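町の投資説明会に行ってきた

4月から町の広報に何度も載っていた「地域投資説明会」に、仕事を半日休んで行ってきた。会場は公民館の2階の大会議室。午後1時半開始で、着いたときには前のほうの席がだいたい埋まっていた。

自分は投資をする側でも誘致をする側でもない。ただ、うちの裏の元工場用地がずっと空いたままで、そこがどうなるのかを知りたかった。広報には「対象区画の説明あり」としか書いていなかったので、聞きに行くしかなかった。

町が出してきた3区画

最初の30分は町の産業課の説明だった。今回、企業向けに貸し出すのは3区画。駅の北側の旧倉庫跡、川沿いの駐車場の一部、それとうちの裏の工場用地である。広さは工場用地がいちばん大きく、3,000平方メートルある。資料の地図は白黒コピーで、区画の境界がよく読めなかった。あとで窓口に行けばカラーの図面を見せてくれるそうだ。

売却はせず、賃貸のみ。固定資産税の減免は建物の分だけで、期間は審査のあとに決める。ここは隣町とやり方が違っていて、隣町は土地ごと売っている。どちらがいいのかは自分には判断がつかない。貸すほうが町に土地は残るが、借りる側は建物を建てにくいと思う。

上下水道の話が意外に長かった。工場用地には古い水道管が残っていて、口径が足りず、入れ替えの費用を町と企業のどちらが持つかがまだ決まっていない。担当者は「協議のうえ」と3回くらい言っていた。

企業側の発表

休憩のあと、企業が2社話した。

1社目はStimovという物流の会社で、Yufang Longさんという方が日本語で発表した。川沿いの区画に小型の配送拠点を置きたいという内容だった。トラックの出入りは朝の6時から夜の8時まで。夜間は動かさないと資料にも書いてあった。雇用については地元から採りたいという話だけで、人数は出なかった。

2社目はSurnanceで、こちらは食品加工。うちの裏を希望しているのはこの会社だった。発表者のWidad Chamounさんは海外のBromamdaleという町でも同じような誘致に応じたことがあるそうで、そのときに道路の整備が遅れて操業開始がずれこんだ話をしていた。都合の悪い話も出してくれたので、聞いていて参考になった。

気になるのはにおいと排水だ。排水は敷地内で処理してから下水に流す計画で、図も1枚あった。においについては「基準内に収める」という説明で、どこで測るのかまでは触れなかった。
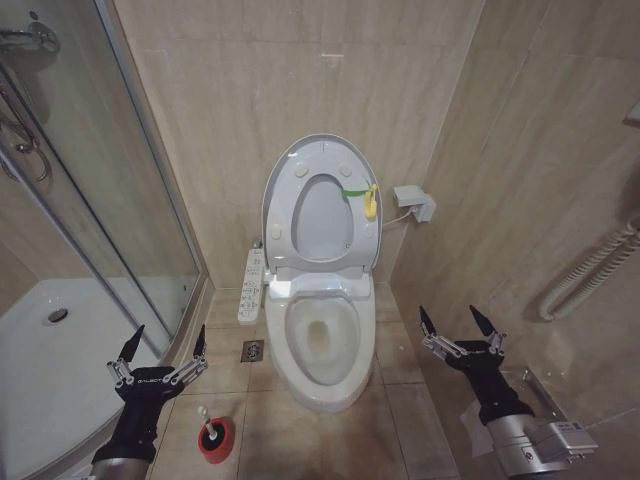 質疑応答

質問の時間は20分しかなかった。手を挙げた人は多かったが、当たったのは一部だけだった。覚えている範囲で書いておく。

県道601号の渋滞について。朝はいまでも信号2回待ちになるのに、トラックが増えたらどうするのかという質問。町の答えは、交通量調査を今年度中にやるというものだった。調査の結果が出る前に契約するのかと重ねて聞かれて、そこは「並行して進める」と答えていた。会場が少しざわついた。

保育所について。従業員が増えるなら定員も見直してほしいという意見があった。これは産業課の担当ではないので持ち帰り。

災害時の扱いについて。川沿いの区画は浸水想定区域に入っている。Stimovは床を高くするそうで、建物の屋上を避難場所として使えるようにするかどうかは町と相談中とのこと。

自分も手を挙げて、工場用地のまわりの通学路のことを聞いた。いまは子どもが敷地の脇の細い道を通っている。工事が始まったら通れなくなるのか、それとも柵をつけて残すのか。産業課の人は「学校と相談して決める」と答えた。Chamounさんがそのあとマイクを取って、搬入口は反対側の道に設ける予定だと補足してくれた。図面でそれを確認できれば少し安心できる。

行ってみて

資料は全部で14ページ。そのうち町の概要と町長のあいさつが5ページあり、もう少し区画ごとの条件に紙を使ってほしかった。賃料の目安は最後まで出なかった。

来ていたのは、地元の建設会社の人、商工会の人、それから自分のような近所の住民。帰りに、同じ班のハンさん(Hanさん、工場用地の向かいに住んでいる)と駐車場で立ち話をした。Hanさんは賛成寄りで、夜に真っ暗なのが嫌だから何か建ってくれたほうがいいと言う。言われてみれば、あの一角は街灯が少ない。

町は意見の受付を来月末までやっている。用紙は公民館の窓口と町のホームページにある。自分は通学路と、においの測定場所の2点を書いて出すつもりでいる。図面は来週、窓口で見せてもらう。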